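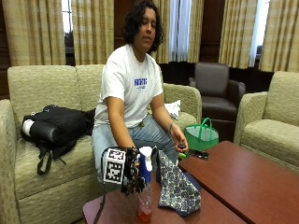
I've been building the Rolaris app for a while now, mostly alone, and I've reached the point where I need people who don't live inside my head to use it and tell me where it gets annoying. Rolaris is a household reminders app – bills, filters, library books, the dentist – and it's meant for those little bits of time at home. You're on a long sofa with a coffee table in front of you, you're in jeans and a T-shirt, and you want to check one thing without getting pulled into twelve others. If that sounds like an ordinary evening to you, please keep reading!

## What I'm looking for

I need 40 testers for the November round. The app has 1338 sign-ups, and of those, 428 people still open it every week. I'd love to know what happened to the rest (I have guesses, and most of them point at my notification settings). So I'm hoping for a mix: people who love reminder apps, people who delete them after two days, and people who share a home with someone who does all the remembering.

You don't need to know anything about software. You do need:

- a phone you use every day, Android or iPhone
- 16 days with the app installed, starting whenever you like in November
- enough patience to type me a few lines every other evening

I put the same call on the Kudham message board last week, and the answers have already been useful.

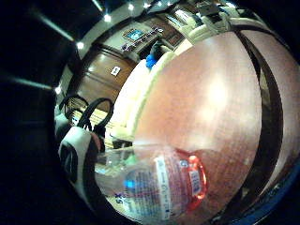 Jana Seidel wrote back that she'd quit the last round because the app asked her to rate it before she had set up a single reminder, and that she'd only come back if she could switch that off. Fair enough! The rating prompt is gone from the test build, for everyone. She also wanted to know if she could test together with her sister on one shared list, and yes, please do. Shared lists are the part I've tested least.

## What you get

A gift card for 40 dollars once your 16 days are up, plus the paid version free for as long as I keep the thing running. You can stop early if it's driving you nuts. I'll still pay for the days you did, and I'd really like to hear what pushed you over the edge.

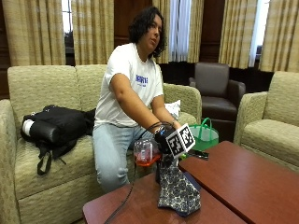
The notes you send come only to me and to Ardeleanu, the two-person studio that does my screens. We read every one. Nothing gets quoted in public without your okay, and your reminders themselves stay on your phone – I can't see them and don't want to.

## How to sign up

Use the tester form on the Reltgate site and pick "Rolaris, November round." Tell me what phone you have, who you live with (just "two kids and a roommate" is fine), and the last app you deleted and why. I read that last answer first. I'll write back either way, usually within a couple of days, with the install link and a short page on how to send notes.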